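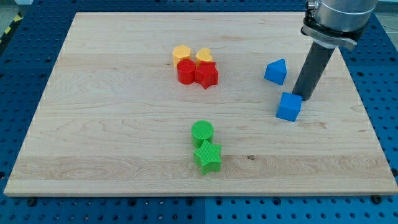 [로봇동아리 메일링] Re: 토요일 연습 전에 정할 것들
동아리 연락 담당 | 1월

답장이 길어질 것 같으니 커피 한 잔 들고 읽어 주세요! 홀렌슈타인(Hollenstein) 대회 블록 정리 과제, 이번 주에 드디어 말이 되는 모양새로 굴러가기 시작했습니다. 규정집에는 "색과 모양이 섞인 조각을 판 위에서 구분해 옮길 것"이라고만 되어 있어서 처음엔 다들 정육면체만 뽑아 놓고 연습했잖아요. 지금은 하트, 오각기둥, 삼각기둥, 별까지 단풍나무 판에 올려 두고 돌리는데 난이도가 확 다릅니다. 특히 빨간 별이 빨간 원기둥에 딱 붙어서 노란 하트 앞을 살짝 가리는 배치, 이게 진짜 좋은 문제예요. 같은 색끼리 붙으면 우리 분할 코드가 두 조각을 한 덩어리로 보고, 중심점을 둘 사이 경계에 찍어 버립니다. 초록 원기둥 앞에 초록 별이 있는 쪽도 마찬가지고요.

지난 메일에서 물어보신 것부터 답하겠습니다.

> 메일링에 처음 글 씁니다. 토요일에 처음 나가는 신입인데 몇 가지 여쭤봅니다.
> 1) 블록은 새로 뽑아야 하나요? 제 프린터로 몇 개 뽑아 갈 수 있습니다.
> 2) 밀기 동작은 그릴렌트(Grillent) 쪽 코드를 쓰나요, 나마드(Namard) 쪽을 쓰나요? 저장소에 둘 다 있어서 헷갈립니다.
> 3) 조명은 매번 똑같이 맞추나요? 집에서 찍은 연습 사진으로는 색 구분이 잘 안 됩니다.
> 4) 파이썬은 좀 하는데 로봇은 한 번도 안 만져 봤습니다. 가도 괜찮을까요?

1) 뽑아 오시면 대환영입니다! 다만 윗면을 다림질 옵션으로 매끈하게 만들지는 말아 주세요. 윗면에 격자 무늬가 남아 있는 편이 깊이 추정에 훨씬 유리했습니다. 매끈한 조각은 반사 때문에 윗면 한가운데가 뻥 뚫려서 나와요. 색은 빨강, 노랑, 파랑, 초록 네 가지로 통일하고, 노랑은 주황기가 좀 돌아도 괜찮습니다. 모델 파일은 저장소 parts 폴더에 있고 채움은 기본값 그대로 두시면 됩니다.

2) 나마드입니다. 그릴렌트는 작년 팀이 쓰던 이름이고, 집게로 집어 올리는 걸 전제로 짠 코드라 지금 구성과 안 맞아요. 올해는 손목 끝에 긴 봉을 달고 조각을 밀어서 옮깁니다. 집는 것보다 쉬워 보이죠? 저도 그렇게 생각했는데 별 모양은 꼭짓점 사이 오목한 곳에 봉 끝이 걸리면 제자리에서 빙글 돌아 버립니다 ㅎㅎ 반대로 잘만 걸면 엄청 안정적으로 끌려와요. 이걸 일부러 노리는 전략을 누가 좀 파 주시면 좋겠습니다. 저는 정말 재밌을 것 같거든요.

3) 동아리방에서는 위에서 고르게 비추는 조명을 고정해 놓고 씁니다. 그래도 옆면은 윗면보다 어둡게 나와서, 파란 조각 앞면이 문턱값 아래로 빠지는 경우가 있어요. HSV에서 명도 하한을 132로 두었던 걸 낮춰 보자는 의견이 있는데, 그러면 조각 밑 그림자까지 같이 잡힙니다. 집에서 찍으실 때는 창가를 피하고 자동 화이트밸런스만 꺼도 많이 나아집니다.

4) 당연히 괜찮습니다!! 저도 처음 왔을 때 비상정지 버튼이 어디 있는지도 몰랐어요. 첫날은 시뮬레이터로 경로를 만들어 보고, 실물은 옆에서 보시다가 뒷시간에 같이 돌립니다. 노란색과 검은색 줄무늬 테이프 안쪽으로는 팔이 움직이는 동안 손을 넣지 않기, 이것만 꼭 지켜 주세요.

그리고 전체 공지 겸 진행 상황입니다.

- 지금까지 기록한 밀기 시도가 286회입니다. 로그는 줄티아(Jultia) 폴더에 날짜별로 올려 두었고, 실패한 시도도 지우지 않았습니다. 실패 쪽이 훨씬 볼 게 많아요.
- 봉 끝 높이는 판에서 5 mm로 통일합니다. 예전 설정 파일에 6으로 되어 있는 분은 꼭 바꿔 주세요. 이 차이 때문에 지난번에 두 조의 결과가 비교가 안 됐습니다.
- 판 좌표는 앞쪽 왼편 모서리가 원점입니다. 판을 옮겼으면 파란 타공 테이블 구멍에 맞춰 다시 놓고 캘리브레이션을 한 번 돌려 주세요.
- 나뭇결 진한 띠를 노란 조각으로 잘못 잡는 문제는 채도 기준을 올려서 일단 막았습니다. 더 깔끔한 방법이 있으면 풀 리퀘스트 부탁드립니다.

토요일은 오후 2시에 엽니다. 첫 시간에는 붙어 있는 조각 떼어 놓기만 할 거예요. 삼각기둥은 세워 둔 채로 밀면 넘어지기 쉬우니 낮은 쪽을 미는 경로를 두세 개씩 생각해 오시면 좋겠습니다. 노트북 충전기 챙기시고, 멀티탭 남는 분은 하나만 가져다 주세요.

댓글 6 | 공유 5

같은 목록의 최근 글
- 나마드 밀기 코드 설치 순서 (우분투)
- 별 모양 조각 회전 문제 로그 모음
- 홀렌슈타인 대회 규정 질의응답 정리
- 줄티아 폴더 이름 규칙 바뀌었습니다
- 필라멘트 공동구매 수요 조사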